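Help Board > Clubs and Classes > Robotics

Sorting task: arm does fine with balls, bad with cloth and soft toys
Posted by Jessie Ritchie, October 2018

I help with an after-school robotics club at Hesberg. The students picked a sorting project for the Ranham open day in December. The arm has to take things out of a metal container one at a time and put each one in one of three boxes with round holes. Yellow is for balls, blue is for soft toys, pink is for anything else. The boxes can be moved, and we have tried them in a stack and in a stepped row.

The students drive the arm by hand to record runs, then train on the recordings. We have some 600 runs so far. Balls go in the right box 92 times out of 100. Everything else is a mess. It grabs two things at once, or it pulls on a cloth and half the pile comes along. When it does get a soft toy to the boxes, the toy often ends up sitting on top of the hole.

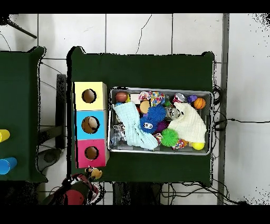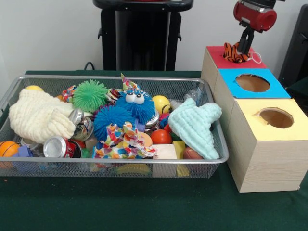
We have 26 students and they take turns driving, so the runs are not all done the same way. Some of them go straight down on an object and some come in from the side. I don't know if that matters. We reset the pile by dumping everything out and putting it back in.

What I want to know is whether we should keep recording, or take the cloths out, or change the boxes. We can't get a different gripper before December.

Urs Grabner

Take the cloths out. Cloth is hard for everybody.

Siyabonga Dlamini

I would look at what is in your 600 runs before you record more. Have two students go through them and write down which object was picked in each one. When we did this with our class the kids had picked balls most of the time, as those were the easy ones. If yours did the same, your 92 is no surprise and neither is the rest.

Then record by object. Give each student a short list, and the run only counts if they pick from the list. Start with the cloths on one side of the pile and nothing under them. Once that works, let them overlap other things a little. If you throw them in any old way from the first day you get what you have now.

On the driving, yes, it matters. Agree on one way to come in and write it on the board. We used straight down, close, lift to a set height, stop for a second, then move. The stop is useful. If a second item is hanging on, the driver can lower and let go, and you end up with recordings of that too.

For soft toys sitting on the hole: does the driver let go as soon as the toy is over the box? Ours did. Have them lower until part of the toy is in the hole, then open. If it is still too wide, cut the hole bigger. Check the rules for your open day first if somebody is judging it.

Jingyi Wan

Agree with most of the above, but I would not sort by three types yet. Do one type per week. Also keep the boxes in one place. If you stack them for one session and put them in a row the next, you are teaching two different jobs with half the recordings each. Put tape on the table where the corners go.

We had the same trouble with two things coming up together and slower closing helped a bit. I don't have numbers for it.

Jessie Ritchie

Thanks. Two of the students started on the list and have done the first 100 runs. Only nine of those are cloth. We are going to tape the table down and pick one layout for the boxes, probably the row. I will ask about the size of the holes.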